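Week 6 handout – comparing grippers in sim
Notes for Thursday lab, please read before you come in

Carrying on from the Leller exercise. Last week was camera placement, this week it's the hand at the end of the arm. Two finger sets to compare, both parallel, both run on the same arms:

Set A – the short Skirkero fingers, flat pads
Set B – the long Yen fingers, tapered tips

Same controller for both. Don't touch the gains! Two groups did last term and we couldn't compare anything afterwards.

The task is a flat box on a soft surface. Sounds easy, it isnt. A lidded box lying flat gives you nothing to get under, and if you grip the lid only you lift the lid only. Think about where the fingers go before you move anything. Options are roughly: pinch across a corner, push the box to the edge of the bed and take the overhang, or hold one side still with the left arm and work the right fingers under the other. Lama Aoun's group had most luck with the overhang in the kitchen room, but that was a hard worktop. A mattress gives, or it does if the contact settings are right. More on that below. 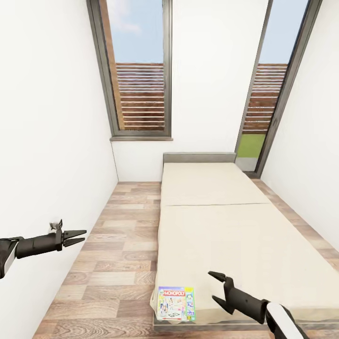
Fig. 1. Bedroom room, both grippers open, game box on the near-left corner of the mattress.

Note how near the right gripper is to the mattress already. Come down too quickly from there and the tips go in before they reach the box. Lift first, then line up, then lower.

Contact settings – load the file Hok-lam Fu put on the shared drive (scene 488, not 461, 461 has the old stiff mattress). If the box jitters when nothing is touching it, your time step is too big. Halve it and reload.

What to record, each run:
– which finger set
– which approach
– first contact: box, lid or mattress
– lifted clear yes / no
– if dropped, at what point

13 runs per set, same start pose every time. Failed runs count, don't delete them. Pin-yu Yang has the blank sheet if you lost yours.

Common mistakes from the March session:
Closing before the fingers are level with the box side. Both arms pulling against each other – watch the force readout, not just the picture. Judging depth from one camera, switch veiws before you close. Changing approach half way through a set and not writing it down.

Write-up is one page. Which set would you fit for this task and why, with your numbers. A paragraph on what you think would change on the real Trandgate arms. Friction is the obvious one, find another.

Questions to So-ying Tam before the lab, room 528. Sheets go in Tzu-hsuan Lo's tray.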